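From: Murray Faulkner
To: Whitelaw Members' Kitchen list
Date: 3 Feb 2026
Subject: Re: Dumplings for the April supper

Members are asked to read the message below together with this reply, as it changes the quantities sent out earlier.

> The Kirkow hall has confirmed 51 places for the supper. The draft menu
> lists potato dumplings as a first course, two per person, with browned
> butter and onions. Can they be made the day before and kept in the
> refrigerator, or must they be frozen? We would also like to know
> whether the mushroom filling is still planned.

Raw potato dumplings should not be held overnight in the refrigerator. The dough draws moisture from the filling and the bottoms become sticky. They should be frozen in a single layer on floured trays, then moved to bags once firm. They may be boiled directly from the freezer.

The mushroom filling remains on the menu – the cabbage filling has been withdrawn. Please chop the mushrooms finely and cook them until the pan is dry before adding the onion. The filling must be completely cool when it is used.
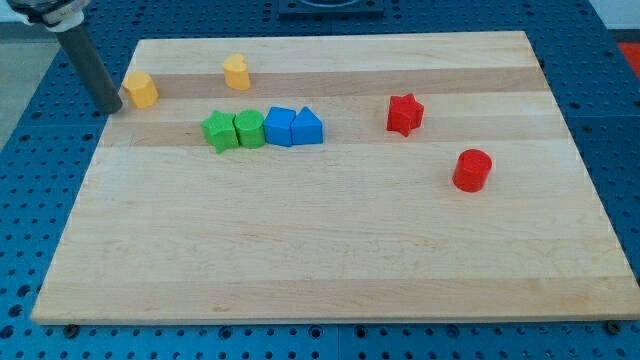
For each batch of dough, use 500 grams of flour, 2 eggs, a teaspoon of salt and enough cold mashed potato to give a soft dough that does not cling to the hands. Cover it and let it rest for 30 minutes before rolling. Members who prefer to add sour cream may do so, but should hold back a little of the potato.

Boil the dumplings in small groups in well-salted water. Once they float, allow three more minutes and lift them out with a slotted spoon. Toss them in butter at once – they will stick together if left plain in the bowl.

The browned butter will be prepared at the hall. Onions may be sliced at home and brought in covered containers.

Questions about ingredients should be sent to this list and not to the hall office.

Murray Faulkner
Whitelaw Members' Kitchen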